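Have you ever helped someone fix a computer? I have, and my hands got all sweaty when we reached the tiny stuff! So I'm very happy that my job is teaching a robot to do it. I call the robot Ren.

Ren's job is to take a processor (that's the computer's brain, a flat square chip with a shiny metal lid) and set it into its socket. The socket is the chip's own little parking spot. It's packed with super thin gold-colored pins, and they bend if you so much as poke them.

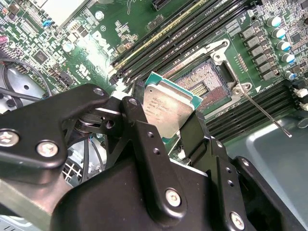 ## How do you teach a robot that?

I don't write it a giant list of rules. I tried that once, and my list got so long that I lost my place in it! Our method is called *learning from demonstration*, and you do it too whenever you copy how a grown-up ties a shoe.

First, a person steers the robot through the whole job. The robot saves how its arm moved and what its camera saw. Then we do it again, and again, starting with the chip in a slightly different spot or tilted a different way. We collected around 3,000 tries, and yes, my shoulders were sore.

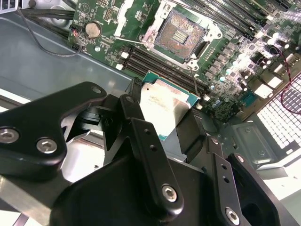 After that, a computer program studies all those tries and hunts for patterns. If the chip looks tilted like *so*, people usually turned the gripper like *so*. It practices guessing the next little move until its guesses get close to what we did.

## Did it work?

Kind of! We gave Ren 14 turns by itself, and it lined up the chip well enough on 10 of them. The other times it stopped too high or came in crooked, and we hit pause. I think shiny metal is a big part of the trouble. When light bounces off the lid, the edges get hard to find (try spotting the edge of a spoon in bright sunshine and you'll see what I mean).

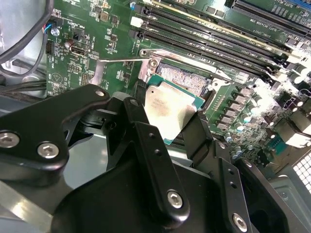
Kanako Oda thinks I'm blaming the light too much. She says Ren needs a sense of touch, so it can feel when the chip is sitting wrong, the way you can feel a puzzle piece that won't go in.

She might be right! We're going to try her idea in October, and I've already started on the touch sensor.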